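Fulstead Clothing and Linen Bank
Progress report to the Berrada Fund, 2nd March

This covers the second half of the grant, from August to the end of last month.

Referrals have held steady. We supplied 144 households in the period, most of them sent to us by the two housing offices and the school in Clinano. A standard pack is still bedding and towels, plus clothing where sizes are given on the form. Forms without sizes remain our biggest cause of delay.

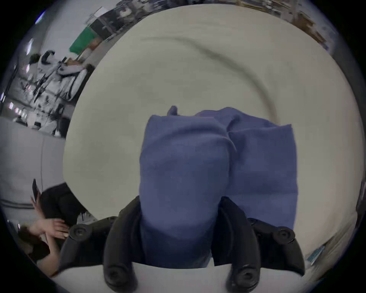 The lease on the Prostach Road unit was signed in the autumn and we moved the stock over in stages. Rent is as budgeted. Heating has cost more than planned, and we have covered the difference from the van line, which is underspent - the van passed its inspection with no repairs needed.

Brahim Ezzat now runs intake on a part-time contract. He has rewritten the donor leaflet so that it says clearly what we can't accept (pillows, electric blankets, anything stained). We had nearly 300 bags in before the holidays and the sorting backlog has since been cleared.

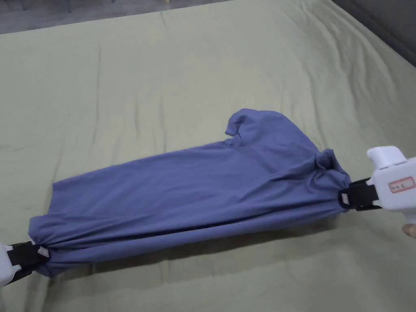 Two items are behind schedule. The evening collection slot has not started, as we don't yet have a second key holder. The stock database is in use for bedding only, and children's clothing is still on paper.

We ask to carry the unspent training money into next year. Mounir Ouali will send the figures separately.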